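Standness Pen Friend Scheme
Frequently asked questions

Who can join the scheme?
Membership is open to any adult resident in the United Kingdom who lives with a long-term illness or disability. Proof of diagnosis is not required.

How are members matched?
Applicants complete a short form listing their interests and how often they would like to write. Matches are normally made within 10 working days. Members may have up to 4 pen friends at any one time.

Will my address be shared?
No. All post is sent through the Standness office at Rendeck and forwarded unopened.

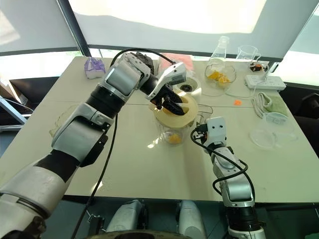
Members who later wish to exchange addresses directly may do so once both parties have confirmed this in writing.

What if I am too unwell to reply?
There is no deadline for replies. Please inform the office if you expect a long gap — we will let your pen friend know without giving the reason.

May I send gifts?
Small flat items such as cards, stickers and bookmarks are welcome. Food, money and medicines cannot be forwarded.

Can I type my letters?
Yes. Letters may be handwritten, typed or recorded as audio. Typed letters submitted through the Skamon online form are limited to 2000 words and are printed at the office before posting.

How do I leave the scheme?
Write to the office at any time. Membership ends on receipt of your letter, and any post already held will be forwarded to you.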